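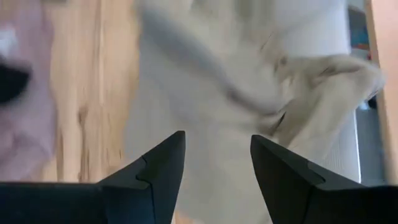 Cidura, fabricant de cellules de manipulation textile, annonce le 24/3/24 la suspension de la fonction de reprise automatique sur ses préhenseurs Plastaton, à la suite d'un défaut de détection d'ouverture constaté chez l'intégrateur Sollent. La mesure concerne les unités équipées du micrologiciel de révision 5 et employées pour la saisie de tissus souples. Le défaut se manifeste lorsque le préhenseur se trouve dans la position d'approche : les deux doigts noirs à pointe angulaire sont ouverts, face à un tissu clair froissé en plis, et le contrôleur enregistre à tort une prise confirmée. Le bras engage alors le mouvement de transfert sans charge, à la vitesse prévue pour une pièce saisie.

Le premier signalement remonte au mois de novembre. L'analyse conduite par Cidura sur 1 179 cycles de saisie enregistrés a permis d'isoler sept occurrences. Aucune n'a occasionné de blessure. Dans un cas, le bras est entré en contact avec le montant d'un meuble voisin du poste, ce qui a provoqué un arrêt de protection et la déformation d'un support de câble.

L'origine du défaut est attribuée au traitement du courant moteur. Le seuil de confirmation de prise, abaissé pour les étoffes légères, peut être franchi par un pic transitoire lors de l'inversion du sens de marche des doigts. La lecture du codeur de position, qui aurait dû invalider la confirmation, n'était prise en compte qu'au cycle suivant.

« Le codeur donnait une valeur correcte. C'est l'ordre d'évaluation des deux signaux qui était en cause », précise Annatjie Du Plessis, responsable de la sûreté de fonctionnement chez Cidura.

Dans l'attente du correctif, les exploitants sont tenus d'appliquer les consignes suivantes :

Désactiver la reprise automatique dans le menu de configuration du préhenseur.
Limiter la vitesse de transfert à la valeur du mode réglage.
Interdire l'accès à la zone de travail pendant tout cycle en mode automatique.
Conserver les journaux du contrôleur et les transmettre au support technique.

La révision corrigée subordonne la confirmation de prise à la concordance des deux signaux au cours d'un même cycle. Elle est en essai au laboratoire Pillay, selon un protocole d'environ 1 000 saisies sur tissus souples présentés à plat, pliés et froissés. La remise en service de la fonction interviendra après validation du rapport d'essai.

« Nos postes restent exploitables en mode manuel, avec une cadence réduite », indique Valdemar Vestergaard, directeur technique de Sollent.

Les préhenseurs affectés à la manipulation de pièces rigides ne sont pas concernés.

Contact presse : Cidura, service communication technique.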